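4.2 Changing the water filter
Your fridge's filter needs changing every 22 weeks, or sooner if the water runs slowly.
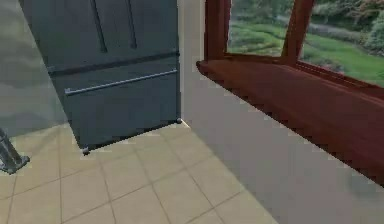
1. Turn off the water supply at the wall valve.
2. Turn the old filter anticlockwise and pull it out – a little water may drip.
3. Push in a new Irnetti 133 filter and turn it until it clicks.
4. Open the valve and run off 3 litres.

Caution: do not use the filter with water above 30 °C.

Note: throw away the first batch of ice.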